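Saturday chores, gym edition (it wasn't even the weekend)

So I have become a person who cleans treadmills. I know! If you've been reading this blog since the sourdough era you'll remember that I once paid for a gym membership for an entire winter and used it mostly for the showers. But things change, and now I go to the little gym over on Geltau Street often enough that they asked if I'd like to swap a few hours of cleaning for a cheaper membership. I said yes before they got to the end of the sentence. It brings my monthly bill down to $59, and I get to be in there early in the morning when it's quiet and the good radio station is on.

I thought it would be mopping. There is some mopping. But the bulk of it is the cardio row, and the bulk of the cardio row is treadmills, and I've ended up with a lot of opinions about treadmills that I need to put somewhere. My family has asked that it not be dinner.

First thing: the dust. I don't know where it all comes from. Shoes, I guess, and towels, and the ceiling vents, and whatever drifts off a bunch of people running in place. You look at a treadmill from standing height, walking past with your water bottle, and it looks fine. Black belt, black rails, very sleek. Then you get your face down near it and it's a whole different animal. Specks everywhere. Little gray smudges. And the texture on the belt, that tiny crisscross pattern that keeps you from sliding off the back, is really good at hanging on to all of it.

My first couple of mornings I used paper towels, which was a mistake I'd like to save you from. They shred. You end up with more stuff on the belt than you started with, plus these little white curls that get down into the ribs of the side rails and have to be picked out with a fingernail. After that I brought in an old T-shirt, which was better, and then I finally broke down and bought a pack of Stistex cloths (the plain ones, without the scrubby side). They're great. I wash them at home on warm with no fabric softener and they've held up really well. The softener thing matters, by the way. I did one load with it by accident and those cloths just pushed the dust around for a week.

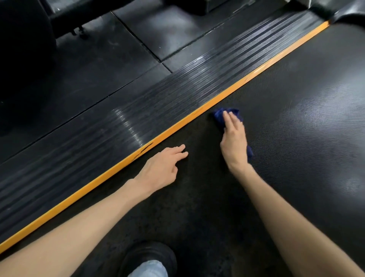 Do you have to use a special cleaner on a treadmill belt?

Plain water on a well wrung-out cloth handles ordinary dust, and a drop of mild dish soap in the bucket is plenty for the stubborn spots. Skip anything oily or sudsy, and if the manual for your machine says something different, go with the manual.

I get asked that one constantly, mostly by people with a treadmill in the basement that has turned into a coat rack. I did try a spray called Ketiden for a while, on the recommendation of the front desk, and it's fine on the handrails and the console. It smells like a pear that went to business school. But I stopped putting it anywhere near the belts. You really don't want anything slick where somebody is about to run, and I'd be lying awake thinking about it.

Okay, so, my routine. I turn the machine off at the switch and pull the plug. Every single time, even if I'm only going in for one smudge. A moving belt and a hand with a cloth in it is a bad combination, and I have the kind of sleeves that get caught in things. Safety key out too, and I stick it in my pocket (I have driven home with it twice, and yes, I had to drive back).

Then I start up high and work my way down. Console, cup holders, handrails, uprights. The cup holders are the grossest part of the whole machine and I will not be taking questions. There was a banana sticker in one of them that I'm pretty sure predated the carpet in the office. If you do the belt first, everything you knock loose from up top lands on it and you get to do it again. Ask me how I know.

Next is the motor cover, that big shiny black hump at the front. It shows every fingerprint and every streak, and the overhead lights hit it in the least flattering way possible. I go over it damp, then right away with a dry cloth. If you let it air dry it looks worse than before you touched it, like a car that got rained on.

After that, the side rails. I used to ignore these. You stand on them for maybe a few seconds while the belt is getting going, so how dirty can they be? Very! Everyone steps on there with their street shoes, and the grooves run the long way, so the grit just settles down in there and lives its life. A cloth glides over the top and gets nothing. What you want is a soft brush, and you want to go with the grooves and not across them. I use an old dish brush with a long handle. I go front to back, vacuum up whatever comes out, then follow with a damp cloth wrapped around two fingers.

And then the edge strips. Oh, the edge strips. Some of ours have a bright yellowy-orange strip down the side between the rail and the belt, and it is the only cheerful thing on the machine, so I've gotten kind of attached to it. It also shows every scuff. Black marks from shoes, mostly. Some of those come up with a damp cloth and some persistence, and some need a melamine sponge, used lightly. Try it somewhere hidden first, because those sponges are basically very fine sandpaper and they'll dull a finish if you get carried away. The scratches are there for good and I've made my peace with that. It's a gym. People run on it.

The belt comes last. Hands flat, long strokes, folding the cloth over to a clean side as soon as it starts looking sad. I do the part I can reach, then walk the belt along by hand a bit and do the next part. It moves easily enough on our machines when they're unplugged, though on a couple of the older ones you have to really lean on it. I'd check that yours is meant to be moved that way before you start shoving. There's a seam in the belt, so once that comes around again you know you've done the full loop, which I found weirdly satisfying the first time I noticed it.

I don't go underneath the belt. The underside is where the lubricant is supposed to be, and there's a guy with a van who handles all that. I tried to get him talking about it once and he told me that most people at home either never lubricate the deck at all or drown it. I have been quoting this at people ever since as if I went to school for it.

The floor around the machines gets done after everything else, because by then it has half of what I brushed off. We have those big square black rubber tiles, and they have the same problem as everything else in there, in that black rubber was apparently designed to show dust. The seams are the worst. I run the vacuum along them with the skinny attachment before I mop, otherwise the mop just packs the dirt in tighter. And go easy on the water. I had the mop too wet in the beginning and the floor dried with these cloudy patches that looked like a map of somewhere.

My vacuum, since somebody in the comments will want to know, is a Moriarty, the canister kind with the hose. It's ancient and it's loud, and the cord is never long enough for the last machine in the row. But it has a good soft brush head and it gets under the back end of the treadmills, where there is always a hair tie. Always. I've started a jar.

Do I run more now that I spend this much time on my knees next to treadmills? A little, yeah. I try to get a couple of miles in once the belts have dried, before the before-work crowd shows up, and I notice things I never used to. I wipe down after myself properly now, and not that vague little swipe at the handles that I did for years while thinking I was very considerate. If you're at a gym, give the rails a wipe too. Somebody on the early shift will love you for it.

Anyway, that's what I've been up to instead of posting. Next time I'm going to get into the rowing machines, which have their own issues (the seat track, you guys), and I still owe you the lentil soup from back in April. I haven't forgotten. I just need to find the notebook I wrote it in, and I think it might be in the gym bag with the dirty cloths.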